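Why Does a Room Look Up?
By Donal Brennan
June 21, 2023

Have you ever lain on your back on the floor, just to see what a room looks like from down there? I do it more than a grown-up probably should, and I recommend it to everybody. A room is a bit like a sandwich, you see — there's a bottom, a top, and all the good stuff in between!
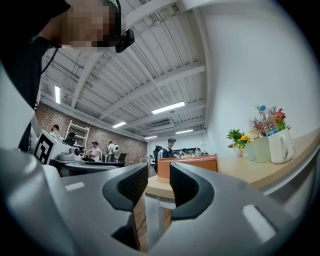 Ceilings have a lot of work to do, even though we hardly ever look at them. They keep the rain off, of course, and they hold up the lights. Some are flat and smooth, and some are corrugated, a big word that means folded into ridges, like the white one over this room. Try folding a sheet of paper back and forth like a fan, then lay it across two books. It will hold far more than a flat sheet can, and the ridges are the reason!

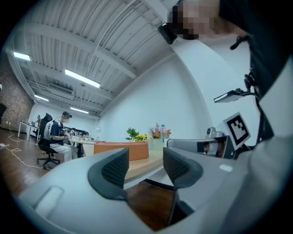

Kisau Young Builders Club — Rooms and Houses Team

Now for the middle of the sandwich. Plants and flowers make a big plain room feel friendly, and if they're real ones they need light and a drink, just as you do. A small lamp helps too, because a light close to you feels cozier than one way up high.
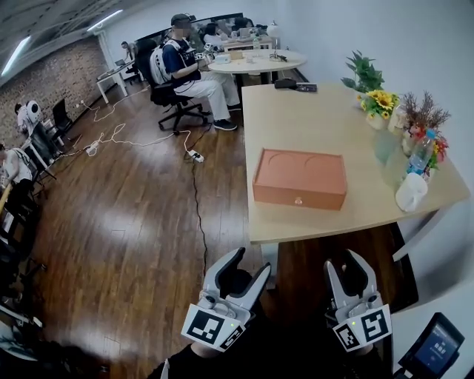
Floors get stepped on all day long, poor things, so they have to be tough. Many are made of small pieces of wood fitted snugly together, and we call that parquet (say "par-KAY"). The brown one here is so glossy that it reflects the ceiling light, so the top of our sandwich shows up in the bottom! Do watch your toes around power cables, though.

Comments

Erhan Tekin: My daughter's paper fan held 6 crayons and then a whole orange. Thank you!

PlumPie12: can you do one on doors next

Mrs. J.: We read this lying on the rug.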